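Drinks and Cups at the Nirnville Hall: Frequently Asked Questions
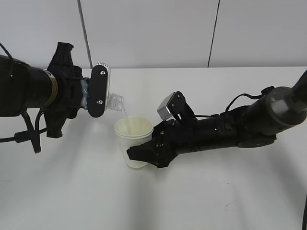

A regular hirer wrote in to say that paper cups go soft if they sit too long, and asked whether guests could bring their own mugs instead. They can. Mugs need to go home with you, as the kitchen has no dishwasher.

Are cups supplied?
Yes. Each booking includes one sleeve of 40 white paper cups. Extra sleeves are in the cupboard under the sink and are charged at the end of your hire.

Can I put hot drinks in them?
The supplied cups are for cold drinks only. For tea and coffee, order the Jevavham double-walled cups when you book.

How full should a cup be?
Leave a couple of centimetres below the rim. Pour slowly from small bottles and keep the cup on the table while you do it.

What about cordial and juice?
Both are fine in the hall. Please keep coloured drinks off the carpet in the Farina Room.

Something has spilled. What now?
Wipe tables with the blue cloths. For floors, use the mop in the hallway cupboard. Tell the office if anything has reached a power point.

Where do empties go?
Plastic bottles go in the yellow-lid bin with the caps off. Used paper cups go in general rubbish.

How do I order more for a large event?
Quote item 2559 on your booking form by Saturday morning.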